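The Ketchup Always Wins
By Hrefna Mikkelsen

My aunt in Toft had a rule that nothing came to the table in the container it was sold in. Mustard went into a pot. Milk went into a jug, and the jug went onto a saucer, in case the milk got ideas. She owned 20 small dishes whose only job was to disguise the groceries, and every one of them had to be washed by a visiting child, usually me.

I grew up and bought squeeze ketchup.

For most of July I have been reading about table setting, a field in which people are paid to have views on the distance between a fork and a plate. The handbook I borrowed from the Brodcombe library runs to 2,000 entries. It covers finger bowls. It covers the melon spoon, at length. It has no entry for the colander, presumably on the grounds that a colander should stay in the sink and think about what it's done.

And yet look at how most of us put out a meal. The plate arrives first, full of promise. A bowl turns up beside it for reasons that will become clear later, or won't. Then comes the colander, a bit of fruit, and the ketchup, which lies down on the nearest plate as if it had paid for the room.

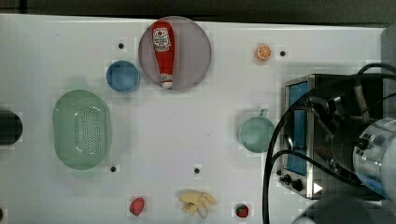
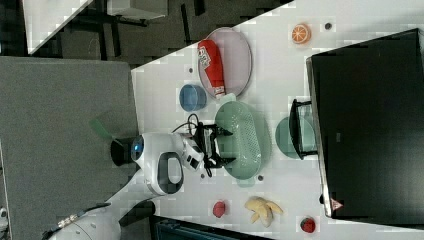 I have come around to the colander, I should say. A green one with a decent rim will hold pasta, grapes or bread rolls, and it drains whatever you forgot to drain. The shops have noticed. Clellness now sells what it calls a "serving strainer" in a shade called Zilletum, and I stood in front of it for a good two minutes before I understood that it was a colander with a publicist. I bought it. It leaks on the tablecloth exactly like the old one.

Color is where the handbook and I part company for good. It wants one pattern, start to finish, and it is very firm about heirlooms. My own cupboard holds pink, blue and several greens, acquired over about 100 separate moments of weakness, and the orange slices look fine against all of them. Guests have never complained. They are too busy asking where the ketchup is, and I tell them it's on the plate.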